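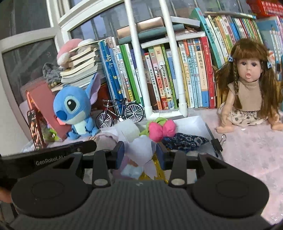 Home | Words | Maps | Ask Us

Dialect Survey: Your Questions

2023-05-24, by Zineb Lamrani

What is the survey for?
We're collecting the everyday words people in and near Otville use for everyday things, such as the end of a loaf or the alley behind the houses, and putting them on a map street by street (it's a lovely thing to get lost in of an evening!).

Do I have to have grown up in Otville?
Not at all! If you moved here last year from Gruvel, do please join in and tell us so on the first page.

How long does it take?
There are 53 questions, and you can stop halfway and come back for up to 7 days before your answers are cleared.

My gran's word isn't on the list. Can I add it?
Oh, please do. Type it in the "something else" box, spelt however it sounds to you, and Wayne Gagnon will add it to the April list when he next updates it.

Will my name be on the map?
No, only your street and the decade you were born.

Can I change an answer?
Yes, write to us with the code you were given at the end.

172 shares | 7 comments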